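[Perholm-users] Re: Volside two-arm kit, worth it for kitting work?
Posted in March, 16:51, by a list member at Mac Mathúna
Print this message | E-mail this message

Quick reply between jobs, sorry for the mess.

> We do small runs of parts kits, mostly boards plus leads and
> motors. Ultby have offered us the Volside kit on trial. Two arms,
> wrist cameras, their picking software. Has anyone used it on
> loose wiring? The sales sheet only shows boxes and bottles.
> Also is the table any good or should we build our own?

Had ours on trial since the new year. Short version – boards fine, wires a pain, support decent.

Boards first. Bare boards it picks up well once you have taught it where the edges are. Odd outlines no bother. Teaching took me an afternoon, would be less now.

Wires. Anything with a plug on the end, teach it to go for the plug. Anything with loose crimps, expect to babysit. It will happily take hold of one lead out of a bunch and drag the rest along. Ultby sent a new settings file which helped a bit. Not a cure.

Shiny trays. We like steel becuase it wipes clean, but the wrist cameras see everything twice in it. Turn the overhead lights down or use a dull liner. We've done niether properly yet.

Table – we use our own, white top, fine. Get the trays square and leave them there. Write on the rims so people put them back right.

Money: we were quoted 1000 a month for the trial, 800 if we sign for longer. Check whether yours includes spare fingers, ours didn't and they do get knocked about.

Two views of our setup, the whole table then from the wrist:

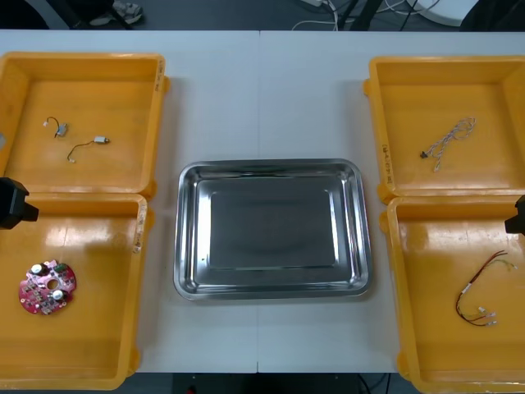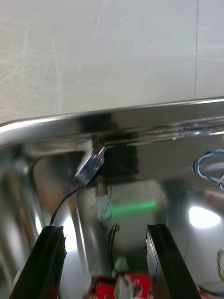
Can one person look after it and still get on with other work?

For boards and motors, one person is plenty, you just top up the trays now and then. With harnesses you'll want somebody within reach for the whole run, so cost that in before you sign anything.

Will post the settings file if Ultby don't mind. Ask me again after the next batch, we've got connectors coming that I've not tried at all.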